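Caderno de oficina - visita virtual à sala Pešek
16 de outubro de 2020

Estado ao começar o dia: 184 panoramas no servidor, um visualizador que abre e uma escada que não leva a lado nenhum. Quem clica na seta do foyer para o primeiro balcão vai parar ao fosso da orquestra, virado para a parede. A Sewwandi acha que devíamos manter, por ser a experiência mais fiel de quem procura a casa de banho no intervalo. Fica anotado o voto.

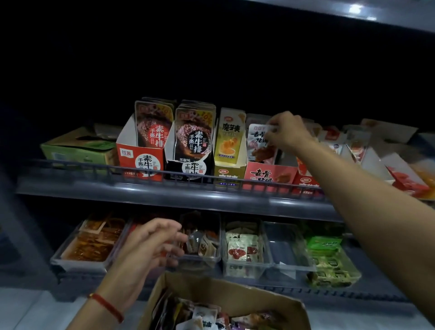

Leitura: 4 min

Primeira coisa da manhã: a costura do tecto. O lustre continua a aparecer com um braço a mais nas posições do centro da plateia. Voltei a correr o alinhamento com pontos de controlo postos à mão e melhorou, embora agora seja o friso dourado que faz um degrau. Suspeito do ponto nodal. A cabeça Herico tem uma escala gravada e uma patilha de aperto, e as duas têm opiniões diferentes sobre onde fica o zero. Tinha-a marcado com fita em junho. A fita saiu, como é costume das fitas, e ficou a cola, que marca um sítio bastante mais largo.

Remédio provisório: refazer só as posições da plateia, com 8 disparos na horizontal em vez de 6, mais zénite e nadir. Dá mais sobreposição e mais trabalho, e o programa queixa-se menos. Experimentei numa posição e o lustre recuperou a anatomia normal.

Mosaicos. O Wevell quer a face do cubo num múltiplo que lhe agrade e não diz qual. Com 2288 píxeis de lado aparece uma linha cinzenta muito fina nas arestas, visível sobretudo no veludo escuro das cortinas. Acima disso a linha desaparece e o telemóvel do İlker também, no sentido em que fecha o navegador e pede desculpa. Vou tentar repetir um píxel em cada margem antes de cortar, truque velho que já usámos na capela. Se resultar, escrevo aqui o comando completo, coisa que da outra vez não fiz e que me custou meia tarde a ler o meu próprio histórico.

Som. O İlker Türkmen insiste, e tem razão, que um teatro mudo parece uma arrecadação com boas cadeiras. Gravou o ambiente em várias posições da sala vazia: ventilação, madeira a estalar, um eléctrico lá fora que toda a gente jurou que não se ouvia. A passagem entre dois pontos está com 500 ms de fusão cruzada. Em auscultadores funciona. Nas colunas do gabinete parece que alguém abriu e fechou uma porta, de maneira que baixei o volume do ponto de partida antes de começar a subir o outro. Ficou mais suave, um bocadinho submarino. O İlker ouviu, não disse nada e foi buscar café, o que nele conta como aprovação condicional. 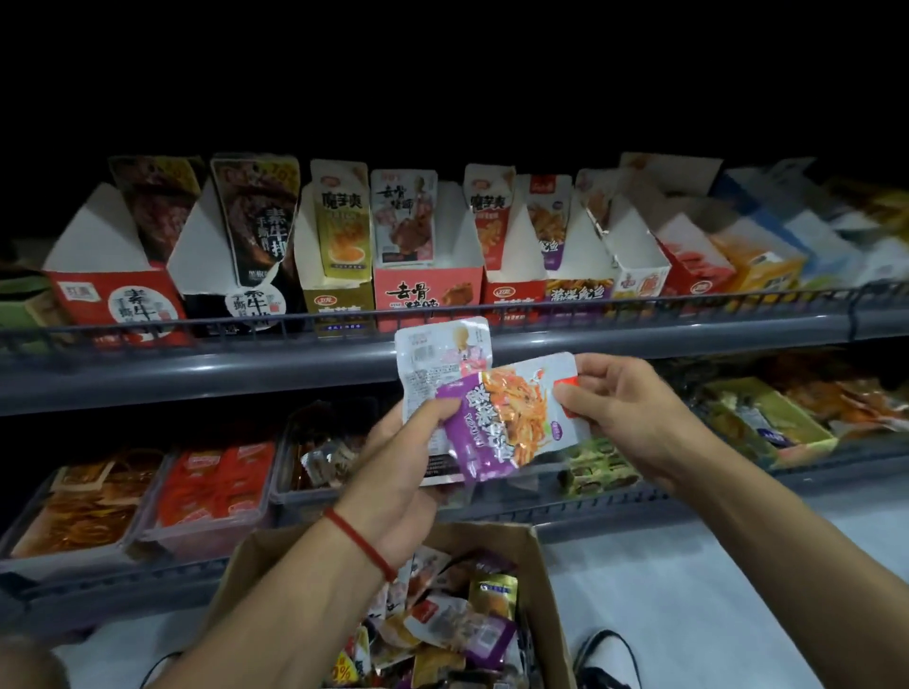 Voltando à escada. O problema não estava no visualizador, tinha eu escrito às onze da manhã com grande segurança, e às três estava a riscar a frase. O ficheiro de ligações guarda o azimute da seta em relação ao norte, mas o visualizador lê-o em relação à primeira fotografia da série. Enquanto montámos o tripé sempre com a mesma perna virada ao palco, deu certo por acaso. Nos patamares não cabia assim, rodámos o tripé, e começou a peregrinação ao fosso.

A Sewwandi Gamage fez um pequeno script que pega no valor do norte de cada posição e corrige tudo de uma vez. Correu à segunda. À primeira virou a sala inteira ao contrário e durante dez minutos tivemos um teatro em que se entra pelos bastidores e se sai pela bilheteira. Guardei uma cópia dessa versão (pasta "avesso"), que ainda pode servir para o Carnaval.

Falta ver o camarote central. A seta aponta bem, mas fica desenhada em cima do corrimão e num ecrã pequeno não há dedo que lhe acerte. Baixar a seta para o chão não dá, o chão ali é quase todo cadeira. Talvez um ponto redondo a meia altura, sem seta. O Rastimero, no caderno de encargos, pede "navegação intuitiva" e mais nada, e portanto cada um de nós está a cumprir o seu caderno de encargos pessoal.

Outra coisa do Rastimero: querem a planta no canto do ecrã, com a posição e a direcção do olhar. Tenho a planta do arquitecto, digitalizada de um papel dobrado em quatro. As dobras coincidem quase exactamente com as coxias, o que torna as coxias muito fáceis de encontrar e todo o resto um palpite. Vou redesenhar por cima, só contornos.

Por fazer:
- refazer a plateia com 8 disparos, lustre aceso (pedir a chave do quadro na véspera, não no próprio dia)
- raspar a cola da Herico e marcar o ponto nodal com um risco a sério
- margens dos mosaicos, testar no telemóvel do İlker e num pior, se houver
- ponto de navegação no camarote
- planta
- apagar o reflexo do tripé no espelho do foyer, que já tem mais tempo de antena do que o palco

Entrega em dezembro. A cópia de segurança está a correr no disco de baixo. Não desligar a régua ao sair - a régua é a que tem o candeeiro, e o candeeiro também fica aceso.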